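Splitting Up, One Teaspoon at a Time

When Fatima Shabalala and Pieter Potgieter ended their marriage of nine years, they agreed on the house in an afternoon. The car took a phone call. The spoons took until April.

There were 44 teaspoons. Fatima's grandmother had collected them, Pieter had polished them every winter, and neither would let go of a single one. Their lawyers traded 70 emails on the subject, and by the end the legal fees would have bought a very nice canteen of silver. I adore this story, and so does Fatima, who tells it better than I do and does all the voices.

Divorce stories like hers are my favorite kind, and after a winter of collecting them I can report that people will fight over anything - a sourdough starter, a parking space, half a set of encyclopedias. Gert Mnguni, a mediator in Inilbridge, once spent two full sessions on a garden hose. "The hose was never the point," he told me, "but my goodness, we learned a lot about hoses."
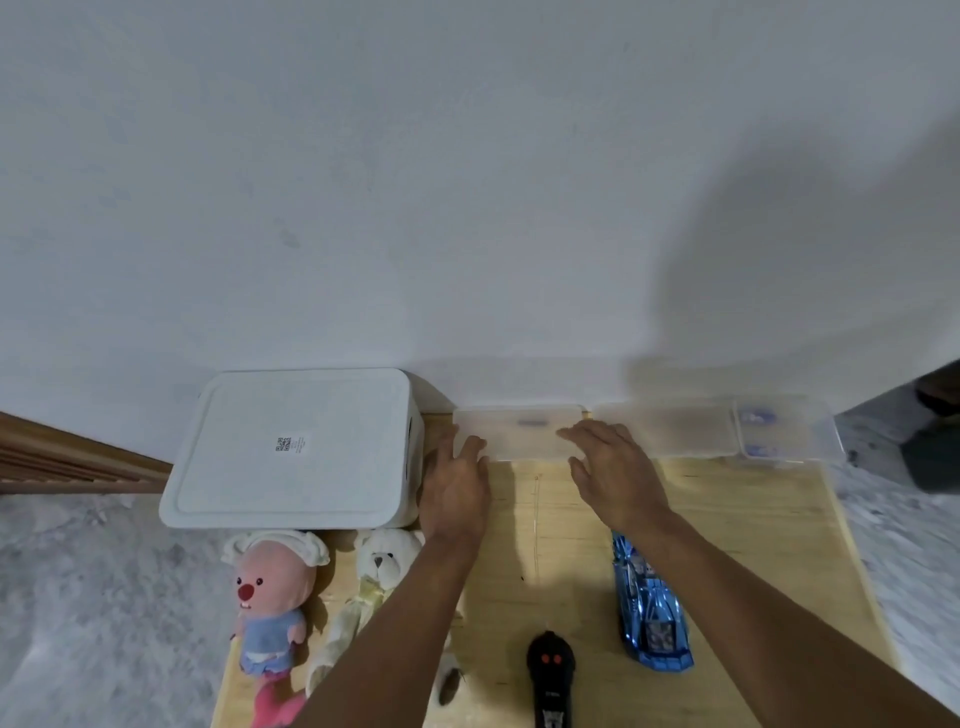
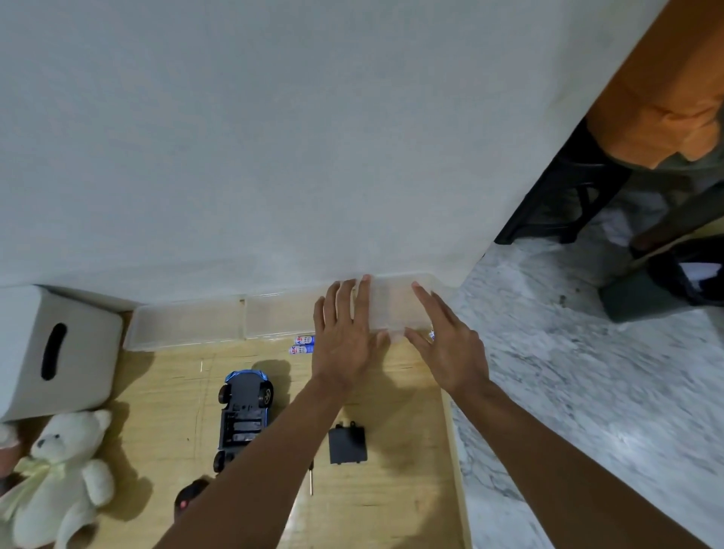
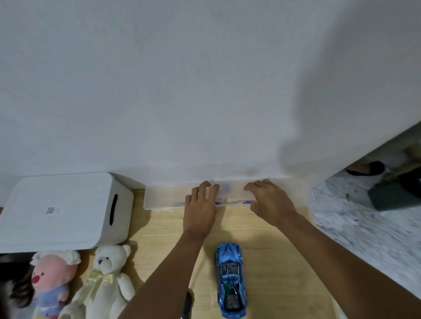
Gert's great love is what he calls the sorting day. Both people meet somewhere plain, bring the small stuff nobody listed in the settlement, and divide it by hand. He is wonderfully strict about it. No wine, no relatives, and no opening old letters! Everything goes into see-through plastic containers like the long, shallow ones up against the wall, so neither side can wonder later what the other one carried off. He swears by that rule, and after hearing about the Great Cufflink Dispute (three weeks, two cufflinks, one very confused dry cleaner) I swear by it too.

Sibusiso Swanepoel did his sorting day with his ex-wife in Lestard and found himself laughing for the first time in months. They came across a restaurant bill for $294 from their honeymoon, which each had blamed on the other for years. It was for lobster. They had both ordered the lobster.

His brother Dumisani had a rougher time of it. His ex sent back his record collection as agreed, every sleeve in perfect order, with every record in the wrong sleeve. He found out when he put on some jazz for a dinner guest and got a full side of whale song. He was furious for a week, and then he started to enjoy it. He still hasn't sorted them, and picking an album has become the best part of his Friday night.

As for the teaspoons, they were split down the middle in the end, 22 each. Fatima keeps hers in a kitchen drawer and uses them every day. Pieter had his framed. They hang in his hallway, and when Fatima stopped by to pick up some mail she noticed that one of them was hers.

She has asked for it back in writing.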